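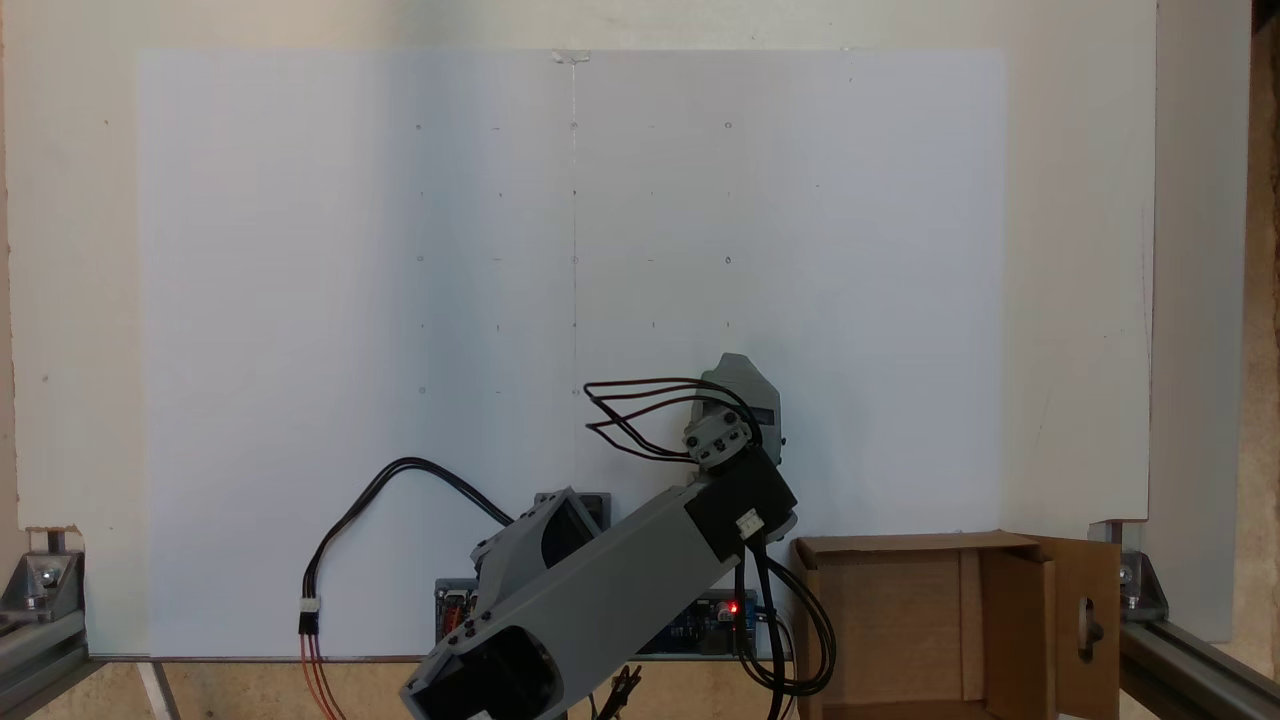 Reviews: Kits for Clubs

Clokberg Desktop Arm Kit, after a term with the Umach robotics club

We bought the Clokberg kit for our after-school club in October, having worn out an older Nukum set that had seen a great many small hands, and I've been meaning to write it up ever since. The members wanted something they could build themselves and then make do a proper job - pick a thing up, carry it, let go of it in the right place. It took us 4 sessions to get from a heap of parts to an arm that moved, and I enjoyed every one of them (even the one spent mostly on cables).
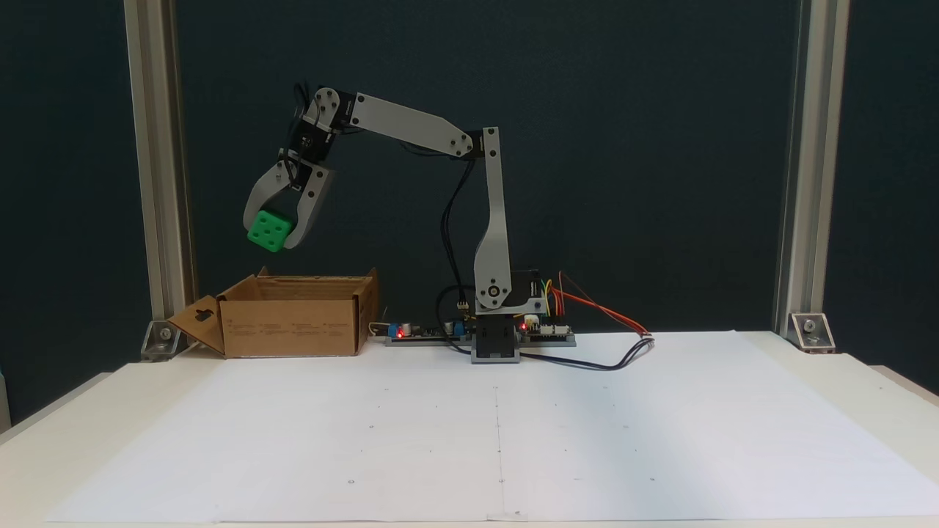 The task we set was borrowed from the Venkataraman Cup, our local schools' contest, where marks are given for steady placing and none at all for speed. I thought the children would find that dull, but they took to it beautifully! A green cube and an open cardboard box are all the props you need, and the sheet of paper with its grid of dots gave everybody a shared way of saying where a thing was. Do allow an evening for drawing one up. 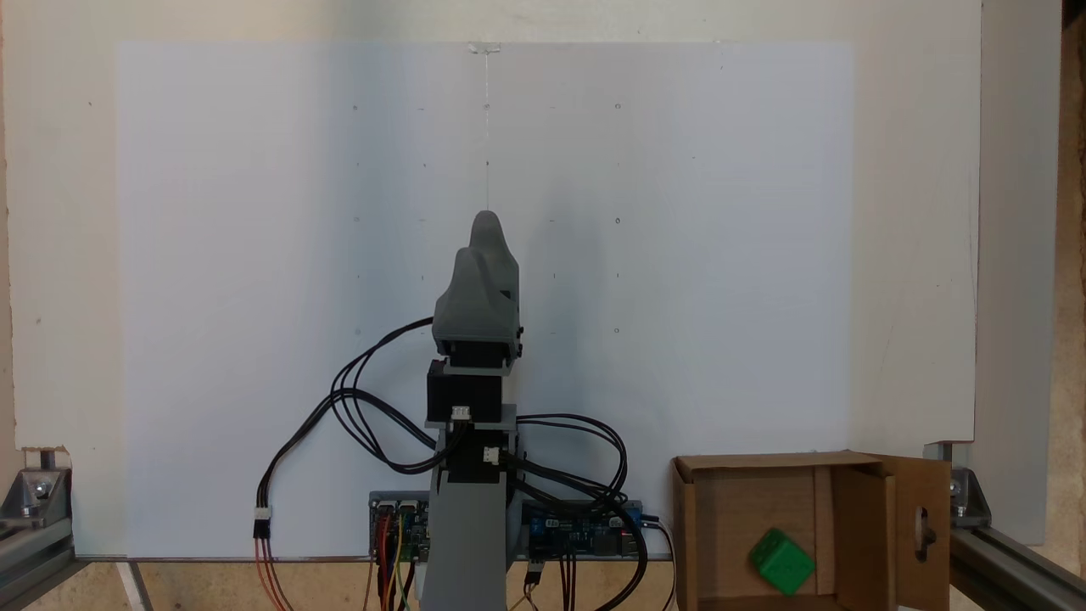 The instructions are the weak point, I'm afraid. The build pages are clear and friendly, but the wiring section rushes along as though you'd done it all before, and we ended up writing our own notes and taping them inside the lid of the tool chest. Spare screws would have been kind, too. 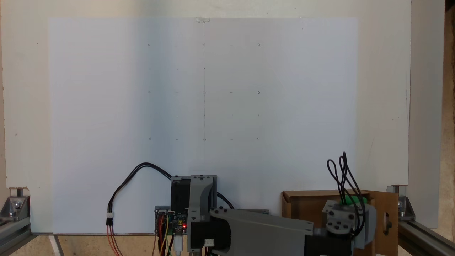 Still, I'd buy it again, and the club has already asked for a second one. Allow plenty of table space, and keep each group to 4 members so that everyone gets a turn before the tea and biscuits come out.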